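Search this site Go

Home | Newsletter | Back Issues | Swap Shelf | Contact

Filed under: Money & Stuff

What your grandmother's ring is worth (sit down first)

Every June, after the weddings and before the heat gets serious, my inbox fills up with the same letter. Somebody has inherited a ring. Somebody has also inherited a piece of paper, folded in eight, saying the ring is worth $2,194. The letter wants to know where to go to collect the $2,194.

I have bad news, and I have been delivering it for years, and it has made me no friends at parties.

The number on an appraisal is usually a replacement figure. It is what an insurance company might have to cough up so you could walk into a nice store, with carpet, and buy something similar at full price. A person who wants to buy your ring does not have carpet to pay for and does not intend to start paying for yours. When I took my own inheritance (one ring, gold, with a stone the size of a lentil) down to Garrido, the man behind the counter weighed it, looked at the paper, folded the paper back up very gently and offered me $577. He was kind about it. I believe they get a lot of practice.

I went home insulted and tried the internet. Skinby wanted me to mail the ring off in a padded bag and wait for an offer, with a listing fee if I said yes and a return fee if I said no. Trirkutico promised a quote from one photo and quoted me $100, which I suppose is what a photo of a ring is worth. By then Garrido had started to look like a charity.

So before you go anywhere, a few things I wish I'd known. Take the ring to more than one counter and don't mention what the last one said. Ask whether they are pricing it as jewelry or as scrap, and watch their face. If they're pricing it as scrap, the stone may be counting for nothing, so ask if you can keep it. Look inside the band with a magnifier and find the stamp: 14K and 585 mean the same thing, and 10K will weigh just as nicely in your hand and pay you less. If the stamp says GP or GF, that's plated or filled, and you should keep the ring and enjoy your afternoon.

And then there is the box. People are very attached to the box. A box from a famous maker, matching the piece, can bump up a price. A box that just says what goes in it will not, any more than a carton marked EGGS improves the eggs.

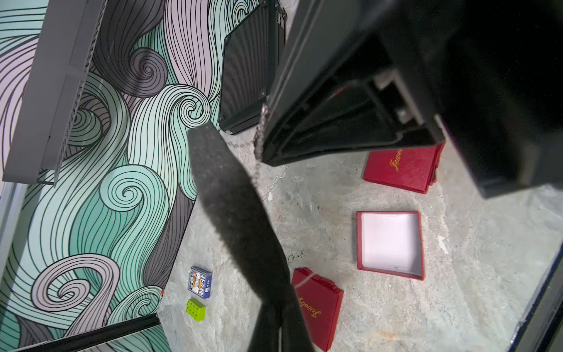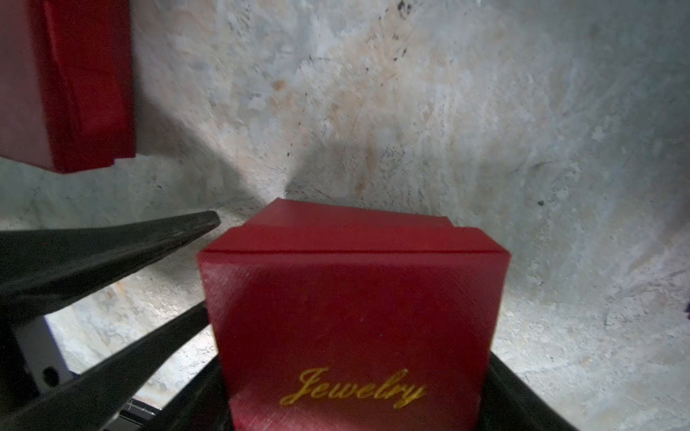
Red, with gold script: handsome enough for a dresser.

Not everyone has taken my views on boxes lying down. After I grumbled about them last time, a reader wrote in to say that I was wrong about the whole business, that she had sold four brooches at the Drunderance flea market, two in boxes and two loose on a cloth, and the boxed ones went before lunch while the loose ones came home with her. Buyers there are shopping for presents, she pointed out, and a present needs something to open. She added that I should get out more.

Fair enough. I'll amend the rule. At a counter, the box is worth nothing. At a flea market, where the customer has a birthday to get to and no wrapping paper, it may be worth the price of your parking. Bring a few, and wipe the lids.

As for my lentil, I still have it. I turned down the $577, mostly out of spite, and wore the ring to do the dishes for a month to show it who was boss. Gold has gone up and down since then and I have followed it closely, like a man with a great deal more gold. If you have a better story, or a worse appraisal, send it along and I'll run a few next issue. Please don't send the jewelry.

Tags: heirlooms, selling gold, appraisals, flea markets

Older | Newer | Back to top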